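Robotic workstation refurbishment at Estberg
March 21, 2026
By the Provier reference desk

Robotic workstation refurbishment is the use of jointed robot arms to take out, test and refit parts in used desktop computers. At the Estberg works it is carried out alongside hand work, on a line known as Zurnora. The line handles business towers returned at the end of a lease, most of them from offices. A processor such as the Intel Xeon E5-1630 v3 is lifted from its socket, checked against the job sheet and either refitted or put into stock. 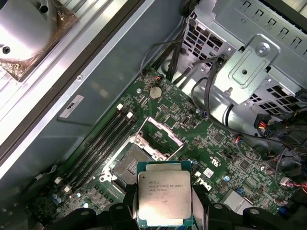
The socket is the part of the job where hand work did most harm. Its contact pins bend easily, and a board with bent pins was usually written off. Under the older system each technician opened the case, removed the cooler and handled the processor at the same bench, often late in a shift.

Work at the cell is split between people and the arm. A technician lays the tower on its side, takes off the side panel and clears any cables lying over the board. The cooler is also removed by hand, as are expansion cards when the job sheet calls for it. The arm deals with processors and memory. If it stops, the technician decides whether to restart the step or finish it by hand.

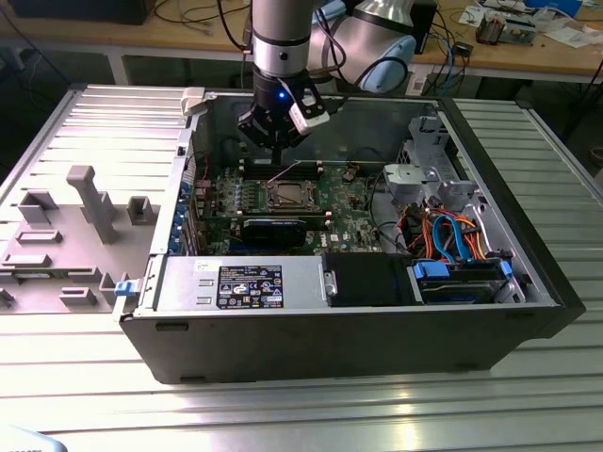

Effects on staff

Before the change, bench technicians at Estberg were paid partly by the number of units they closed. This was replaced by a flat hourly rate, after the staff argued that the arm now set the pace. Each technician looks after 2 cells and keeps a fault log for both. Training takes 200 hours, part of it spent on stopping the arm safely and writing up faults.

Complaints of sore wrists and thumbs fell in the first year. Complaints of eye strain and boredom rose, and the shift pattern was altered in August so that time at the cells alternates with time at the repair benches. Views on the new work remain mixed.
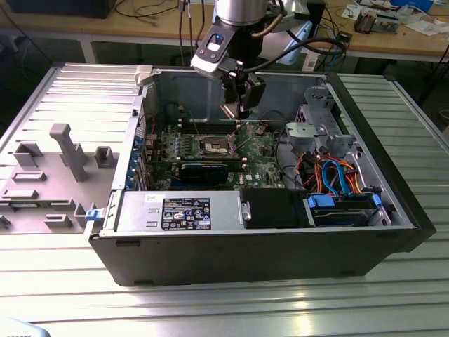 Barajas wrote in the works newsletter that the job had become tidier but also lonelier, and that new starters no longer learned how much force a stiff retention lever needs. A later issue reported that hand fitting had been put back into the training course.

Output

The line processed 1256 towers in its first full year. Some 600 of these needed a person to step in at least once, mostly for snagged cables or for cases that differed from the job sheet. Memory work gives fewer stoppages than processor work, and it was the first task to be left to the arm without a technician standing by.

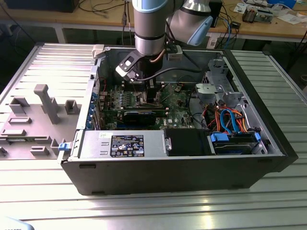 Robot arm over an open Dell tower, with memory modules in their slots.

Towers that fail testing are broken down for parts by hand. The arm has not been used for this, as damaged cases vary too much from one to the next.

Comments

benchhand: The pay section is right but leaves out that the flat rate took months to agree. People on the old bonus lost money at first.

Coldsolder: Does anyone know if the thermal paste is still cleaned off by hand? It was when I left.

benchhand: Yes, by hand, before the tower goes to the cell.

T. in dispatch: You could add something on noise. The cells are quieter than the old benches, apart from the stop alarm.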